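Produce Display Project, Group Report
Ghazal Shahbazi, Farhad Salehi, Soudabeh Tabrizi

Goal: plan a small fruit corner for the Clemwood practice shop. Budget 75 dollars, spent nearly all of it on crates. Started in August.

What we did. Measured the shelf space, drew two layouts, argued. Went with low crates so shoppers look down into them. Asked 39 students which layout they liked, most picked the second one. Grapes got the best coments, dark fruit stands out on pale wood.

Still to do: price cards, and teh label font is too small.

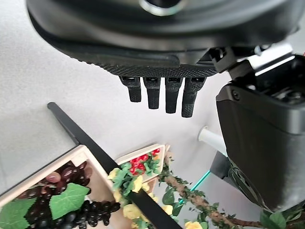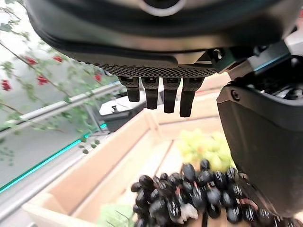

Fig. 3. Dark grapes in the light-colored crates.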